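Buying a Two-Arm Bench Station: Frequently Asked Questions

Flasier Planning Guides
Compiled by Beryl Haworth and Santeri Lappalainen

These are the questions we get most often from labs and small shops putting together a budget for their first two-arm station. Prices change too often to list here. Ask for a current quote before you submit anything for approval.

Should I buy one arm first and add the second later?

You can, but budget for both from the start. The base plate, power supply and controller for a pair are different from those for a single arm, and you will pay for them twice if you upgrade. If the money has to be split over two budget years, buy the table, the paired controller and one arm in the first year.

What is usually left out of a first budget?

Cables, spare fingertips, mounting hardware and freight. Training time is also missed. Lindalva Mendonça, who reviews our customer plans, asks for a separate line for each of these. On a typical plan they add up to more than 40 percent of the price of the arms.

Do I need a special table?

You need a rigid one. Office desks flex when an arm stops quickly. A plain, pale top works well with most wrist cameras, but check it under your own lights, as a glossy finish can cause glare. A built-in cable tray is worth paying for if you have one or more computers at the station. Tell the table supplier where you want it before the top is cut. It should sit near the back edge, away from the area where parts will be picked up. 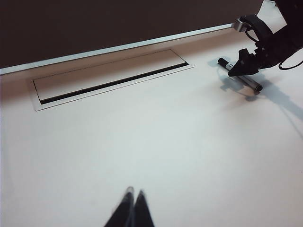 Page 2

What objects should I plan to start with?

Cheap ones you can replace. A marker pen is a good first item for a gripper: it is narrow, it can roll, and it costs very little. Allow a small amount for consumables each month and do not buy custom test parts until the station has been running for a while.

Is a camera on each wrist included?

On the Vurkance package, yes. On the Zustel package it is an option, and the bracket is priced separately from the camera. Check both lines on the quote. If you plan to add your own cameras, ask for the weight limit at the wrist with the gripper fitted.

How should I handle cables in the plan?

Order them longer than the drawing says. A cable that runs down an arm needs slack at every joint, and loose loops near the gripper can catch on things or throw shadows across the work area. Clips and sleeves are inexpensive. Put them on the first order so that the installer has them on hand.

How much floor space do I need?

Measure the full reach of both arms, then add clearance for the operator and for opening any cabinet doors. Our drawings show a clear space of 92 inches along the front of the table. Severyn Levchenko can check a floor plan if you send it with dimensions marked.

What is the lead time?

It depends on the grippers more than the arms. Standard grippers ship with the station. Tkachuk grippers are made to order. Orders that have to be invoiced before the end of a fiscal year in September should reach us by early summer.

Can I lease?

Yes, through our office. Ask for Évan Riviere. Leases cover the arms and the controller. Tables, fingertips and consumables are purchased outright.

What should I ask a vendor before signing?

Who pays return freight on a warranty repair, how long the controller software will be supported, and whether fingertips from another maker void the warranty. Get the answers in writing and keep them with the quote.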